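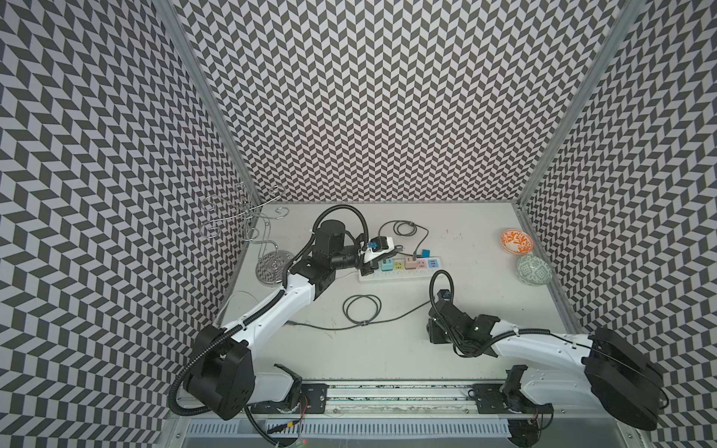 Chevron in dark grey and pale grey, zigzag rows on three walls.

Arnik Pattern Words, version 2

Arnik Pattern Words is a small table of names for repeating patterns, as they are used by people who sell, lay, weave or print them. It has 112 entries. Each entry gives one name, a short definition in plain English, the trade where the name was found, and the other names that the same pattern can have.

I began the table when I was translating a catalogue of floor tiles and could not decide between herringbone and chevron. The dictionary I had gave nearly the same definition for both. The tile layers I asked had no doubt at all, and they were a little surprised by my question. After that I kept a list, and the list became this file.

Maintainer: Toàn Đàm
Language of entries: British English
Format: CSV, UTF-8, comma separated, with a header row
Last revision: August

What is in the folder

patterns.csv is the table.
sources.txt says which catalogue or sample book each entry comes from.
changes.txt lists what was added, joined or removed after the first version.
README is the text you are reading.

Columns

id: a whole number. The numbers are stable and a removed number is not given again. Please do not use them for sorting, they only show the order in which I found the names.

name: the name in lower case, singular. Hyphens are kept as in the source, so you will find both "dog-tooth" and "houndstooth".

definition: one or two sentences. I tried to describe the shape of the unit first and then how it repeats. Colour is mentioned only if the name requires it.

trade: one of tile, wallpaper, weaving, brick, print. When a name is used in two trades with different meanings, it has two rows.

also: other names, separated by a semicolon. Empty if I know none.

regional: yes, no or unsure. "Unsure" is used often.

note: free text. Here I put warnings, doubts and small stories from the sources.

Sources

The wallpaper names come from the sample books of Surnbridge. The books have the pattern name written on the back of each sheet, sometimes by two different hands, and the two hands do not always agree. In such cases I kept the printed name if there was one, and otherwise the older handwriting, with the other name in the "also" column.

The tile names come from the trade catalogues of Byun. These are the most regular part of the table. The catalogue makers use a word in one sense and keep to it.

The weaving names come from the teaching notes of the Trilberg weaving school. The notes are very exact about how a cloth is made and less exact about how it looks, so many of these definitions are my own wording. A weaver should check them before using them for serious work.

Brick and print names were collected from smaller sources, all listed in sources.txt.

Notes on difficult names

Chevron and herringbone. In this table, a chevron is made of parallelograms, or of pieces with the ends cut at an angle, so that they meet in a straight line and form a clean zigzag. A herringbone is made of rectangles, and the end of one piece meets the side of the next, which gives a broken zigzag. In weaving the border between the two words is in another place, because there is no piece to cut. See the notes at ids 100 and 101.

Zigzag. I first wanted to leave this word out as too general. It stays in, as Surnbridge uses it for a thin line pattern with nothing filled between the lines.

Check, chequer and gingham. Every gingham is a check, but the sample books also call some printed papers gingham, although they have never been near a loom. I have given them a separate row under "wallpaper".

Basketweave. This name exists in tile, brick and weaving, and the three definitions are different enough that a reader should never copy one to the place of another.

Diaper. It is an old word for a small repeating diamond. Readers of American English may be confused. I kept it because it is still met in brickwork.

What the table is good for

It can help translators and people who write catalogues or label old samples. A teacher told me that she uses the definitions for a drawing exercise: the students read the text and draw the pattern without seeing it. I found this a good test of my sentences, and several of them were rewritten after it.

What it is less good for

It is not a history of ornament. There are no dates of first use, and I make no claim about where a pattern was invented. Names from outside Britain are few, and names from languages other than English appear only if the English trade has borrowed them. Tartans are left out completely, as they have their own registers and their own rules.

The definitions are written by one person whose first language is not English. They were read by two native speakers for the first version, but the newer rows were read by only one of them.

Changes in version 2

The column "regional" is new.
The rows for "fish scale" and "scallop" were joined, and then separated again after a letter from a roof tiler, who was right.
Quotation marks inside definitions are now doubled, as spreadsheet programs expect.
Spaces at the end of names are removed. I am sorry for the trouble these caused.

Use and corrections

You may copy, change and print the table, also for paid work. Please keep the name Arnik Pattern Words and the version number with it, so that a reader can find the newer rows later.

Corrections are welcome. Send the id, the text you would like to see, and the place where you met the name. A page from a catalogue is enough, and a clear memory of what your foreman called it is also accepted, but it will be marked as such in the note column.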